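Setting up the table cell, from empty model to first picks

Gallery page, Trostholm workshop

On this page I collect the steps of how we set up the table cell at Trostholm in April, and how we look after it since then. The cell exists two times: one time as a simulation model, and one time in the hall in Derklow. We prepare and change everything in the model first, so this page is mainly about the model. The simulator is Lomotico, and the gripper parts come from Diekmann. I write for colleagues who will take over the cell, and maybe for others who do similar work and want to compare.

1. The base of the arm

The black arm is fixed near the far side of the table. The first version had it in the middle, and the elbow came too often over the place where the parts lie. Moving the base was a small change in the model, but all taught points had to be made again. There were 62 of them, and it took me two evenings. Please save a copy of the points before you touch the base frame.

2. Home position and free space

At home the arm stands with the elbow high and the fingers open. From there it can go down to the parts without turning the wrist too much. I keep at least 50 mm between the fingers and the tallest part on every travel move. You can try with less, but then small errors in the part heights will give you contacts which are difficult to explain later.
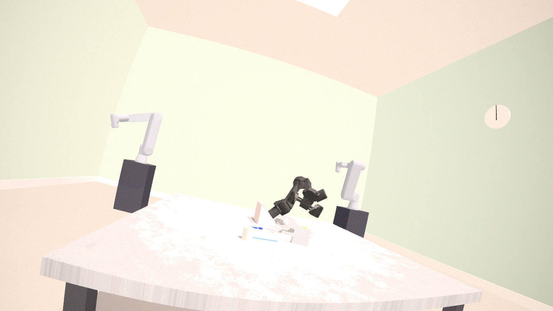 3. Parts for the test

We use simple shapes with different heights and colors. Blocks are good for checking the grip width, and thin strips are good for checking the height of the table, as the fingers must come very close to the surface. If the strip is missed but the blocks are picked, look at the table height before you look at anything else. In our case the value was wrong by 2 mm for a long time, and the blocks were hiding it.

4. Light and surface

The light in the model is strong, and pale parts on the pale table top are hard to separate. For the camera tests I reduce the light until the edges of the white parts can be found again. Do not change the color of the table to solve this. The top in Derklow is also pale, and a model with a dark table would give us good results that are of no use in the hall.

5. The two white arms

The white arms on the pedestals have their own controllers and their own program. For the table cell they are only obstacles, so I keep them in the parked pose, with the wrist down. If you move one of them, load the collision map again. The simulator does not do it alone – I lost one morning with this.

6. Gripper fingers

The fingers are two separate bodies in the model, and each has its own friction value. After every change of the finger shape, open and close the gripper ten times without a part and look at the force curve. It should be flat until the end stop. When it shows a small step, the collision shapes of the fingers are touching each other too early, and you have to make them a little smaller.

7. Regular care

Once per month I run the long test, which has 575 picks. It runs through lunch and needs no attention. I write down the number of lost parts and the largest position error, and I compare with the month before. The last complete log has 2856 lines, but only the lines with the word "retry" are interesting. A few retries are normal – if they always come with the same part, the grip point of this part should be taught again.

8. What is still open

The cable of the arm is not in the model yet. In the hall it limits the turn of the first joint, so for now I have set the limit by hand, and it is noted in the settings file. The next version of the fingers is also waiting. When the drawings are ready I will add the new steps to this page.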